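Snack bars are the messiest food in my house and I love them anyway! They arrive in a box, the box gets torn open, and within a day there are bars on the table, bars behind the toaster and one in a coat pocket. I have tried every way to tame them and I keep coming back to the simplest one – a see-through bin, bars dropped in, lid left off.

Start by taking everything out of its box. Pick each bar up by the crimped end so you don't squash the middle, and glance at the nutrition panel while you have it in your hand. My sister in Prandden watches her sodium and sorts hers that way.

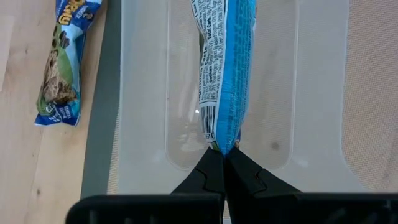
Kitchen & Pantry Tips

A clear or frosted plastic tray is great for sorting (I own far too many of them). You can tell what is left from across the room, and crumbs wipe right out with a damp cloth. Skip anything with deep corners if you can, they are a pain to dry.

Do the job on a bare stretch of table. I shove the plant to one side, get the bins lined up and go. Bars with the nearest date on top, new ones underneath, and anything crushed goes in a separate bowl for crumbling over yogurt – so good with a little honey!
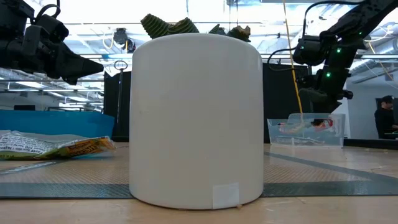
Photo: Kane McAlister

If you keep a plant on the same table, a plain white pot is my favorite. It goes with everything and a quick wipe brings it back. Just water it over the sink, please. I ruined 5 bars and a whole cardboard box once because I was too lazy to walk it over.

Now for the filling. Stand the bars upright if the bin is deep enough, or let them pile up if it isn't, it really doesn't matter much. Mixed colors are fine too.

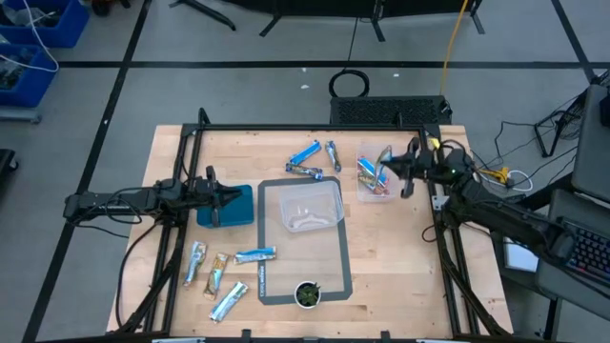

Keep the refill stash somewhere else, up high, and only top off the bin when you can see the bottom. We went through ours so much slower once I started doing that! In January I also tried a second bin just for the fruit ones, and it's still going strong.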